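Vondholm Soaring Club – Winch and Launch Point Checklist

Completed by the duty inspector before the first launch. Comments are entered under each item and remain on file until the next inspection.

**Inspector:** Ida Kröger
**Period:** February

## 1. Winch and cable

- [x] Drum guards secure. *No comment.*
- [x] Guillotine tested on scrap cable. *Clean cut at the second pull. Blade to be replaced before the season opens.*
- [ ] Weak links match the color chart. *Brown link worn – withdrawn from use.*

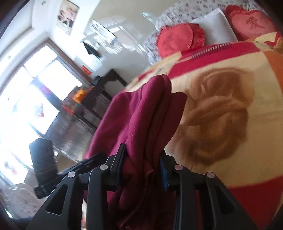
*Maroon fleece, folded.*

- [x] Cable inspected over its full length. *3 splices, all within limits. Keep the public back up to 400 feet from the cable run.*

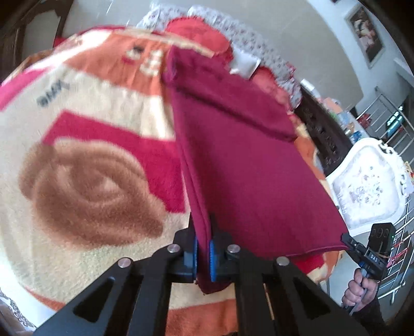
## 2. Gliders

- [x] Sperling: canopy latch, release hook, and straps. *Rear strap stiff but serviceable.*
- [ ] Noson: tire pressure. *Reads 31 psi. Inflate to the placard value and recheck before flight.*
- [x] Daily inspection books signed. *Entries must be legible.* 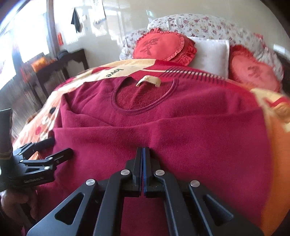

Vokport, February

Items left open at the launch point were reviewed with the duty instructor. The Noson stays in the hangar until its tire has been rechecked. The radio at the winch was tested at four positions on the field, and reception was weak at the far end – spare battery fitted.
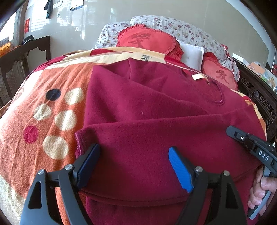
**Who may sign off an open item?**
The duty inspector or the duty instructor, in ink, with the time entered beside the signature.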